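Kids' Science > Materials > Around the House

Why Do Floors Have Tiles?

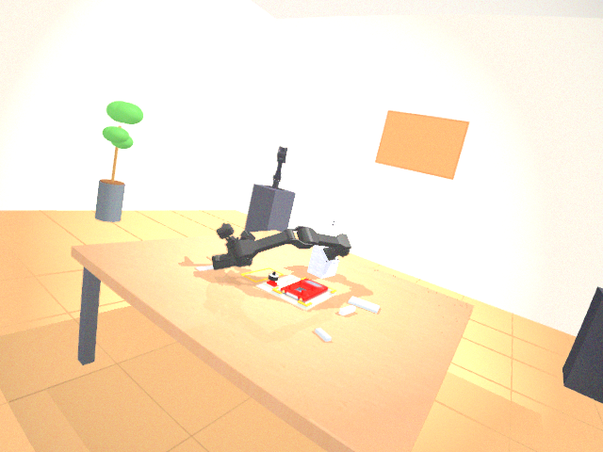 KOBZAR, March - The floor in your kitchen or bathroom may be made of tiles. People have covered floors this way for thousands of years, and the basic method has not changed much.

Many tiles start as clay, which is soft, wet earth made of very tiny grains. A machine presses the clay into flat squares. The squares are dried and then baked in a special oven called a kiln. A kitchen oven might be set to 384 degrees Fahrenheit for a pizza. A kiln gets several times hotter than that, and the heat makes the grains of clay stick together for good. A baked tile will never turn back into mud, even if you leave it in a bucket of water.

Tiles are not pushed right up against each other. The lines between them are filled with a paste called grout, which dries hard and keeps water and crumbs out of the gaps. Large tiles need fewer lines, so there is less grout to scrub.

Efthymia Makris lays floors in the town of Makar. She starts by finding the middle of the room and drawing two lines that cross there. "If you start in a corner and the wall is crooked, every row will be crooked too," she says. Her biggest job was a school hall with 901 tiles.

Why do tiles feel cold on bare feet? Tile and carpet in the same room are usually at the same temperature. Tile carries heat away from your skin quickly, and carpet does it slowly - so the tile feels colder.

Try it yourself: put one hand on a tile and the other on a rug. Count to 50. Does the tile still feel as cold as it did at the start?

By Daithí Breathnach | March
200 shares | 9 comments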